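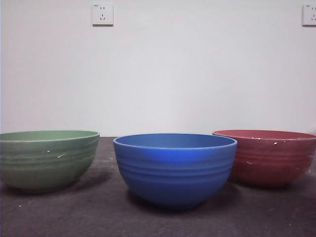 Fixed cam: green, blue and red bowls in a row at the back of the table.

Saturday, started late. Bowl stacking again, on the Jerkau branch of the planner. I merged the new rim grasp sampler last night and wanted to see how it behaves before anybody else pulls it, so if you're reading this on Monday, please check the bottom of this entry first!

Quick recap for those who were on other things in April. The old sampler fit a circle to the rim and proposed 16 grasps evenly spaced around it, then threw out the ones the arm couldn't reach. Fine in the simulator, lousy with real depth, because the far side of a shiny bowl comes back full of holes and the circle fit leans toward whatever points survive. The new one (Hunt, for anyone grepping the repo) only proposes grasps on stretches of rim where we have actual points on both sides of the edge. Fewer candidates, but I trust them a lot more.

First job was the extrinsics for the fixed camera. I reran the Pomero calibration script and it was off by 2 mm from the stored values, mostly in height. That's enough to matter when the lip you're after is this thin, so I've committed the new file. The old one is still there with _old on the end, don't delete it yet. 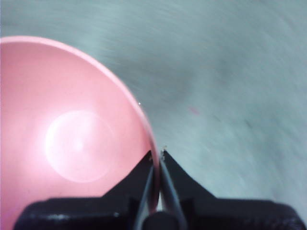
The approach itself I'm pretty happy with. The fingers go down either side of the rim, one inside the bowl and one outside, and the controller drops to a slow speed for the final 20 mm. I had the wrist camera correction running during the descent and ended up switching it off for the fast part of the move. The blur smears the table badly and the edge detector starts finding lines that aren't there, and then the correction chases them sideways. It now waits until joint speeds are under the threshold. Ugly, but the log is much calmer – the lateral correction used to look like a seismograph.

Color is still a nuisance. The segmentation model handles the strong ones without much fuss, but exposure on the wrist camera drifts when a bowl fills a lot of the view, and the mask thresholds were tuned on the fixed camera. I want exposure locked at startup. There's a flag for it in the Grurnon driver and I can't get it to stick after a reconnect. Left a note in the issue.
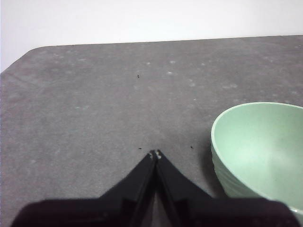

Other thing I spent way too long on: crumbs. Little dark bits on the table were making it through the depth filter as obstacles, and the planner would take these enormous polite detours over them. I've put a minimum cluster size on the obstacle map, and anything smaller gets folded into the table plane. I also should just wipe the table, I know.

The pale green bowl needs its own look. Its mask comes out ragged where the inside is bright, and Hunt then sees the rim as several short pieces and scores all of them low. Joining pieces that share the same fitted curve would probably do it, but I haven't written that yet.

Before you pull:
– use the new extrinsics file, the branch assumes it
– rebuild the messages package, I added a field for rim confidence
– the retry limit is set to 2 in my local config, and the default is still the old value

Still to do: exposure lock, rim joining, and a replay of today's logs against the old sampler so we have a proper comparison. Logs are on the shared drive in the Jerkau folder. The bag with "test" in its name is junk, skip it.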